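Workshop notebook -- Gramow hillclimb car
Thursday, late

Best day we've had since the new engine went in. Writing this up tonight while I can still read my own scribbles from the trailer, so excuse the order of things.

Went up to Mavcombe for the private practice. Gates at 7.30, first car up a bit after nine once the dew had gone off the top hairpin. Eleven degrees at the start line and it never got properly warm, which the tyres didn't love but the engine certainly did.

The big question was the launch. At the last round we were bogging off the line every single run and then lighting up the left rear halfway to the first bend. I had blamed the clutch. Wrong! Pulled the log apart last weekend and the throttle was closing by itself for a moment right after the lights. The launch map was still asking for the old engine's torque figure, so as soon as the new one went past it the controller panicked and shut the door. Changed the table, left the clutch completely alone, and the very first start today was clean. Could have kissed the laptop.

Launch settings as they stand tonight:
Hold at 5,200 rpm (was 4,500)
Release ramp one step softer than the base map
Rear tyres 17 psi cold, fronts 18
Rear damper clicks: six out on rebound, nine on bump

Don't touch the hold rpm again until we've done a full day on it. I mean me. I will want to touch it.

Second thing is the gearbox. We have the Erdem final drive in and it is so much nicer than the old one up the steep bit. Used to be I'd get to the left-hander in second, screaming, and have to choose between the limiter and a shift mid-corner. Now I grab third just after the culvert and the car sits flat and pulls all the way through. Top speed across the line is down a whisker but the run is quicker, and I know which of those goes on the results sheet.

Downshift into the hairpin is still lumpy. The blip is too short, and you can see the rear wheel speed dip on every run. Tried a longer blip for runs four and five: better on five, no real change on four, though I was also early on the brakes on four so that's not a fair test. Try again.
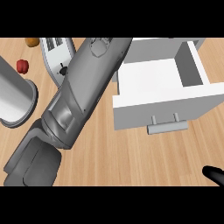
Front wing next. We ran the first three with the flap in the middle hole and the rest with it one hole up. I was expecting understeer to go away in the fast esses and it did, beautifully, but there's a price in the slow stuff because the rear feels loose by comparison. Would like to try the middle hole again with a touch less rear bar before deciding. The bar is a ten minute job if somebody remembers the long 13 mm socket. It's in the grey box now. I have put it there myself.

Logger is happy. Lateral trace is good and smooth since we moved the sensor off the tunnel and onto the seat mount. The Jevau software dropped out once at lunch when I had two overlays open and came back fine after a restart. Saved the day's runs in two places before packing up. Still to do: rename them properly, because "run new new 2" won't mean a thing to any of us by August.

Brakes. Front pads have plenty left. Rears are wearing at the top edge more than the bottom on the right side only, same as last time, so I want that caliper off and the slide pins cleaned before the next round. Fluid was fresh and the pedal stayed firm all day. Bias two turns further forward than where we began, mostly to calm the car down over the bumps into the braking zone. I could brake one board later and not hold my breath doing it.

Engine: oil temp never got over 88, water 81. Might tape up a third of the oil cooler on cold mornings. Plugs look lovely, a good even tan. Small weep from the front of the rocker cover, wiped it down and it had come back by the afternoon. New gasket is on the shelf behind the welder.

Fuel, for whoever fills the drum: we used less than I'd planned and there's enough for the next practice but not for a race weekend.

Jobs, in whatever order people get to them:
Right rear caliper off, clean pins, check the seal
Rocker cover gasket
Longer blip, save as a new map, do NOT overwrite the old one
Seat belt bolt on the left side, paint mark has moved, check torque
Find out why the trailer's left indicator works only when the ramp is up
Order two more wheel studs

On the driving. I was too tidy through the first half in the morning. Watched the trace against our best run from last season and I was lifting before the crest where there's no need at all, the car takes it flat now. Did it flat on run six, and again on seven to be sure, and what a feeling -- the whole thing goes light, settles on its springs and just goes. Seven was the quickest of the day even with a scruffy hairpin, so there's more there if I can join the two halves up.

Washed the car and left it on stands with the rear wheels off. Battery is on the charger. Garage key is back on its hook.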